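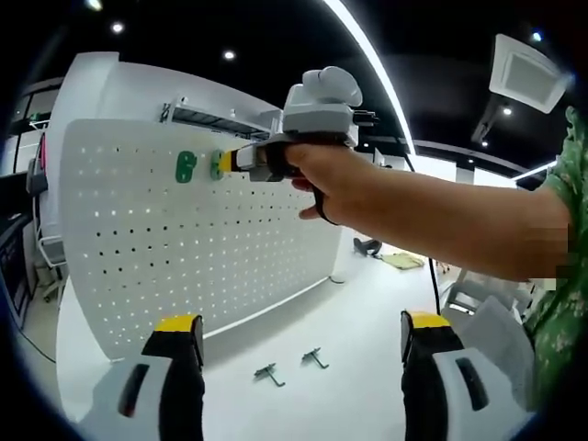 Get the green ones, Yuzhen told me, the gray ones disappear the second you put them down. I had asked her one simple question about pegboard hooks and got a whole evening of opinions, which is what happens when you ask Yuzhen Wan about storage.

Home Blog Small Spaces About Contact

Filed under: Getting Organized

So yes, I'm a pegboard person now! It started with the wall by my desk, where I had a shelf rack up high and a whole lot of nothing underneath it. Everything that should have been on that wall was in a drawer (scissors, tape, three kinds of charger, a tape measure I keep buying again). I wanted a plain white panel with the small round holes, and I wanted hooks I could move whenever I changed my mind, because I change my mind constantly.

I looked at the Skollis panels first and then the Primthorpe ones, and I ended up with Primthorpe because the holes matched the metal hooks I already had. Check your holes before you order, please. I once bought a bag of 200 hooks that fit exactly nothing in my house, and I still find them in coat pockets.

The green curved pegs are my favorites. You tip them up, get the back end into the hole, then swing the front down until it sits flat. The first one took me forever and the second one went in crooked, so I left a gap and started over with the next. I like a gap, though - it gives you somewhere to hang the thing you forgot about. Gray metal hooks are better for anything heavy. I use them low down for the drill and the extension cord, and I keep the green ones up where I can see them, for light stuff like headphones and keys. 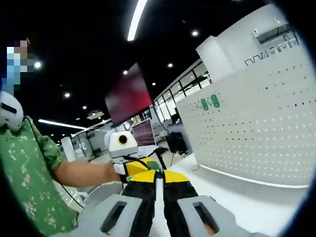
Don't hang anything until you've lived with the empty hooks for a day, wrote a reader called Namus when I first mentioned this project, and I rolled my eyes and then did it anyway. Good advice! I moved almost every hook by the next morning. My elbow kept finding the one by the chair.

What I haven't figured out is the little stuff. Paper clips, spare batteries, those tiny green caps that came with the pegs. I tried a cup on a hook and it tips if you so much as sneeze near it. I might try the clip-on bins before December, or I might give in and keep the drawer - it's a pretty good drawer.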